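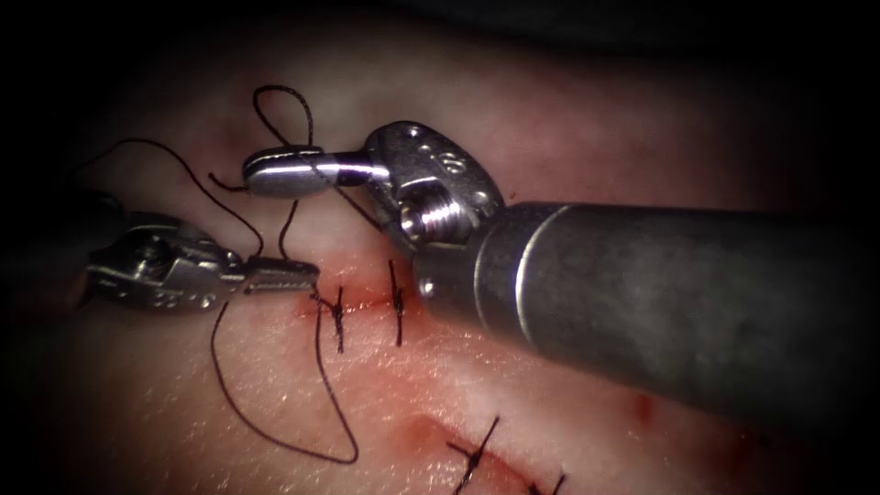 My sister-in-law gave me a mending kit for my birthday, along with a book, and the book is the reason for this post. It is called *The Patient Needle*, by Solange Hervieu, and it wants me to believe that sewing up a hole in my jumper will make me a calmer and better person. I have now darned four things. I'm about as calm as I was in February.

I should say that I like mending. I've done it on and off since I was a student, mostly badly, and I own a coat whose lining is now more my work than the maker's. What I don't trust is the way people have started talking about it. Hervieu says in her second chapter that "the visible repair is a conversation with the garment". I read that on the bus to Nomton with a pair of work trousers in my bag, split along the back seam, and I can report that neither of us had anything to say.

Then there's the money. The argument goes that mending saves you a fortune, and every book and blog repeats it without doing the sums. My grey jumper cost £53 six winters ago. To fix the elbows "properly" I was told to get a darning loom, matching wool, a set of long needles and a wooden mushroom. I looked at the Hestix starter box, which has all of that and a linen pouch, and then I put my card away again. A friend's old wooden spoon does the job of the mushroom. The wool came from the bottom of a bag in my mother's airing cupboard and is nearly the right grey, if you stand by a window on a dull day.

I did go to a class, to be fair to the other side. It was in Plirnbridge, above the bakery, and the teacher was Maëlys Picard, who turned out to be much less dreamy than the book. She looked at my first row of stitches and said I was pulling too tight. She looked at my second row and said it again. Her own darns lie flat as paper and she does them while talking about parking. I asked her whether she found it soothing and she said it depended on the sock.

What I took away from that evening was all dull, useful stuff:

- Start well outside the hole, where the cloth is still sound.
- Leave a little loop at the end of each row so the wool has room to shrink.
- Cut your thread shorter than you think. Mine used to be as long as my arm and it knotted every time.
- Don't bother with a knot at the start on anything you'll wear next to the skin.

None of this needs a philosophy. Hervieu gets to the loops on page 249, after a long section on moonlight.

I'm also doubtful about bright thread. The fashion is for orange on navy, so that everyone can see you've mended it. On a child's dungarees, lovely. On me it looks as though I've lost a bet. I tried it on one cuff, with some mustard wool, and two people at work asked me if I'd spilt something. I've unpicked it since, and the cuff is slightly worse than when I started – fair enough, my own fault for doing it at eleven at night.

And some things are past it. I know you aren't meant to say so. But there's a kind of thin, shiny leggings cloth that will not hold a stitch, and you can sit there with your finest needle making a row of new holes beside the old one. I gave two evenings to a pair of those. They're dusters now.

The trousers, on the other hand, came out well. I went over the seam twice in backstitch with the strong Collet thread, the sort sold for buttons, and they've been through the wash and a day of crouching behind filing cabinets. You'd never spot it, which I suppose means I've failed to have the conversation.

I'll keep going with the socks. The book has gone on the shelf by the bath, and if anyone would like to borrow it they're welcome, though I've folded down the corner of page 249 and I'd like it left that way.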